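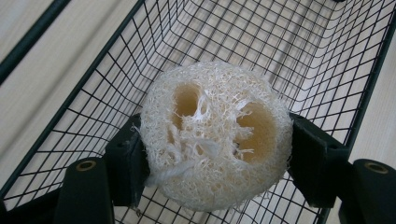 Pad wear and slow release on the Vunik hand-held gripper

January 2023
By the Vunik equipment desk

We love this little gripper. It's light, it closes evenly, and it will take hold of a springy, stringy thing like a dried loofah slice, with all those holes and loose fibers, without mashing it flat. So we were pretty surprised when the reports of slow release started coming in! You open the fingers, and the thing you were holding comes along for the ride on one side, then drops late. Over a wire basket that means it can land on the rim and roll off the table.

The first place we looked was the linkage, and we wasted a good while there. The linkage is fine. The trouble is in the covering on the finger pads. Once the edges wear, stray fibers can catch on rough goods (natural sponge was the worst in our bench runs, by a mile) and on the cut ends of basket wire. In one run of 1,593 open-and-close cycles we logged 153 late releases, nearly all of them after the covering had started to fray. 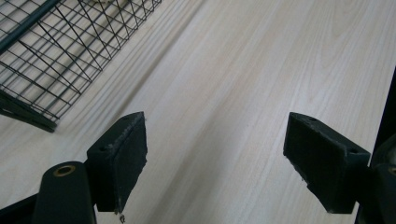
Checking your own pads takes a minute and needs no tools. Unplug the cable first, please, because a finger that closes while you're bent over it will pinch. Open the jaws all the way over a pale surface, where dark fabric shows up well, and look along the bottom edges and corners. Light gray wisps along both pads, or a thread dangling under one of them like the one below the left pad, mean the covering is on its way out. Don't pull the thread. Snip it close and order pads. The two small screw holes on top of each pad are where the new Gagnon covers line up, and you should swap left and right together so the grip stays even.

Until the new covers are on, skip fibrous items and keep your free hand out from between the fingers. If a piece hangs on after opening, set it down on the table and ease it off there.

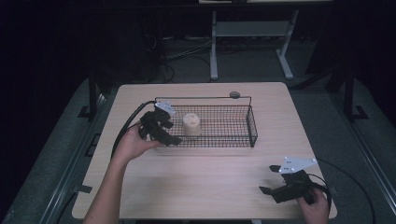 Two grippers in use at the basket table.

Replacement covers are part number 263, sold in packs of 4, which does one pair of grippers. The new edge is folded under and stitched, and so far we're thrilled with it. Grippers shipped from March on will have it fitted already.

Sign up for our newsletter to get service notices by email. You can unsubscribe at any time.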